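Hakix furniture wax, the dark oak one: three months in

I bought the big tin of Hakix in July after my sister-in-law Ermelinda Bastos went on and on about it at a barbecue. She does up old sideboards and sells them (rather well, annoyingly), so when she says a wax is good I tend to listen. It was £20 from Neves, the hardware place by the station, and you can get a smaller tin if you're only doing a stool or something.

First thing, the smell. It's strong! Not horrible, a bit like a church mixed with a shoe shop, but I had the back door open all afternoon and it still hung about until the next morning. The lid is also a pain. You need a coin or a flat screwdriver to get it off, and mine has bent slightly so it no longer sits quite flush.

The wax itself is lovely stuff though. Softer than the Fudbridge one I used before, which you practically had to chip out with a spoon in winter. I put it on with an old T-shirt, left it for 40 minutes and buffed it with a shoe brush, and I'd say do small patches because it goes tacky if you wander off and answer the phone. I wandered off and answered the phone. That corner took a lot of elbow grease to put right.

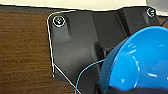
Colour is where I'd be a bit careful. The tin says dark oak and on pale pine it came out almost orange, so do try it on the underside first. It's far happier on wood that is already a warm reddish brown, with those fine darker and lighter streaks running along it like on the tabletop in the photo, and I wouldn't bother with it on anything grey or limed. On my bookcase it hid most of the little scratches, but it did nothing for the white ring left by a hot mug. For that you'll want something else altogether.

My neighbour Salvador Meireles borrowed the tin for his hall bench and brought it back with a good scoop gone, and he says the clear version is nicer. I haven't tried it. He also got some on the skirting board and it wiped off with white spirit, so that's handy to know.

Four stars from me. I'd give it the fifth if they sorted the lid out.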